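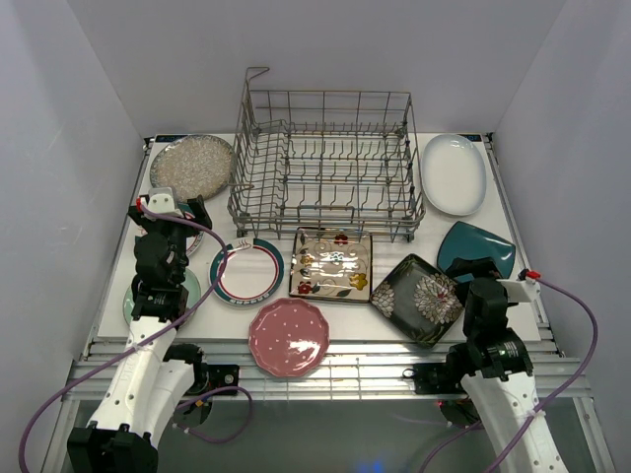 My sister thinks paying to run up the inside of an office building is the saddest hobby a grown woman can have, and she told me so over the phone on March 19, 2021, while I was filling out the form. Her view is that stairs are what you use when the elevator has failed you. She also wanted to know whether there would be a view. There isn't one. There's a handrail and a number painted on the wall, and every so often the number gets bigger.

I signed up anyway. The Sarkix Climb is 36 floors, it raises money for the county's cardiac rehab program, and the fee was lower than what I spend in a bad month on parking. You also get a shirt. I own a lot of shirts of this type. They are all the same color, a sort of hospital green, and none of them has ever fit anybody.

This year they're doing it differently. Instead of one big start with everyone breathing on each other in the lobby, you get a time slot, and you go up in groups of 20 with a long gap between people. Masks on until you're through the stairwell door, masks on again at the top. They've capped it at 400 climbers, down from 500 the last time it was held, and when I looked the early slots had already gone to the sort of people who like early slots. I got one just before lunch. I haven't decided whether that's good.

Training has been going, let's say, on. My building has three floors, which means that to get the full distance I go up and down twelve times and then meet the man from 2B coming in with his groceries on every single lap, or so it feels. He has stopped saying hello. Somewhere in the second week I started carrying an empty laundry bag so I'd look like I had a purpose.

The going up is fine. I want that on the record. It's the coming down that gets you, right above the knee, and then the next morning you have to sit on the toilet by holding on to the sink. On race day you take the elevator down, so in theory I've been training for a harder event than the one I entered. I plan to bring this up with anyone who beats me.

A few things I wish the event page said more clearly:

Bib pickup is at the Bresinness running store, not at the building. It's open late the two evenings before and you need a photo ID. You can pick up for somebody else if you have a copy of theirs.

The entrance is the loading side of the Mamon building, around the corner from the revolving doors. If you go to the revolving doors a guard will point at the corner.

No bags in the stairwell. There's a bag check, but it closes when the last group goes up.

The water is at the halfway landing and again at the top. It comes in those small paper cones that hold one sip and can't be put down anywhere.

Walking is allowed. Keep right. I will be keeping very far right.

My goal is to finish without stopping to pretend to tie my shoe. I did that last time on the nineteenth floor, and the shoes had elastic laces. My time was a little under eleven minutes, and I'd like to go under ten, though I've told my sister I'm just there for the cause.

She pledged, by the way. A dollar a floor, payable only if I send proof from the top. I've asked what counts as proof and she is still thinking about it.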